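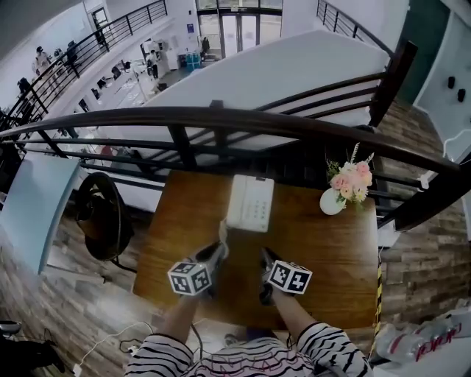 Desk with telephone and roses, upper level.

Marty Desk Set: README

Pictures of one wooden desk and the things that live on it, mostly the white telephone and the vase of artificial roses. The roses are pink and cream and have needed no water so far.

Contents
373 pictures, filed by desk layout. Some 30 are near duplicates that Colette Sabatier refuses to delete.

Labels
telephone, vase, flowers, cable, railing, other. Cables on the floor count as cable. Whether a sprig is a flower was argued over for most of June; it is.

Known issues
The background is a working office, so chairs and people turn up past the railing. Label the desk only.

Changes
Version 2, Apr 9, 2022: "vase" no longer spelled "vace".

Contact
Babar Kiani, preferably not by telephone.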